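Last updated: March
Category: Course texts / Esports and event management

Chapter 4. Running a Local Tournament
Capucine Boyer

A small tournament begins long before the first match. In this chapter we follow the Flerkton Cup, a fighting game event held each spring in Dromard, and we look at how its organizers choose a format, a hall and a schedule. 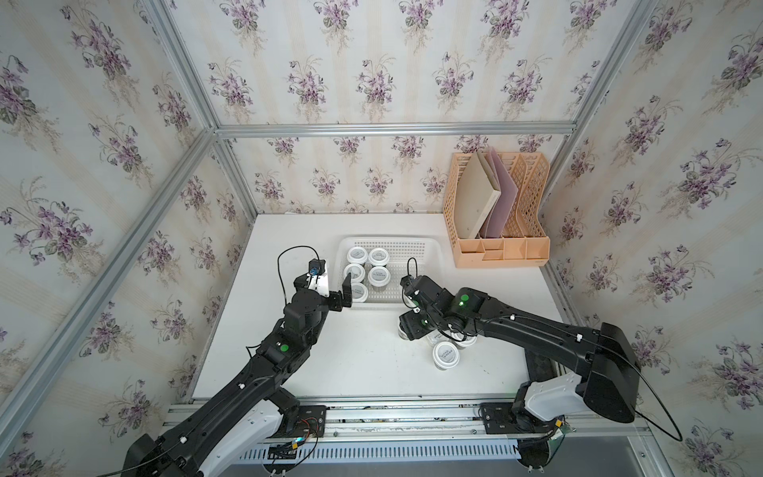
Fig. 4.1. Jars with white lids in a mesh basket.

The first edition had 182 players and only one bracket. Many of them lost twice before lunch and went home – the hall was half empty for the final. For the second edition, the team at Hervieu sold 300 tickets and placed the players in groups

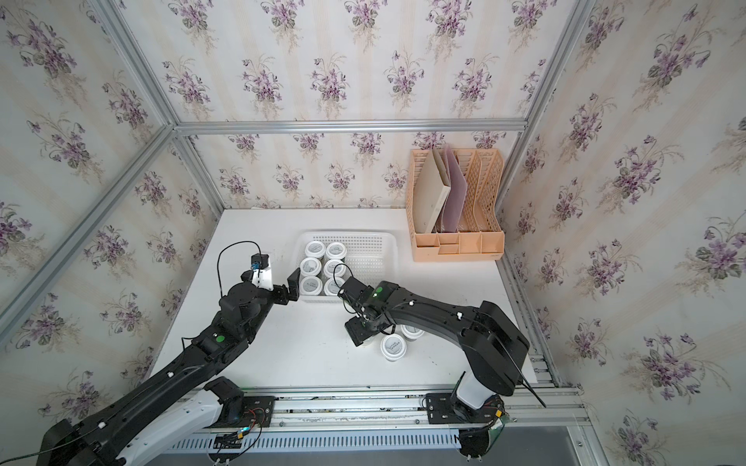 before the knockout stage, so that each person had at least four matches. This choice has a cost. More matches need more stations, more referees and a longer day. Section 4.1 explains how to calculate the number of matches, and Section 4.2 compares the schedule of Dromard with the one used in Bresach.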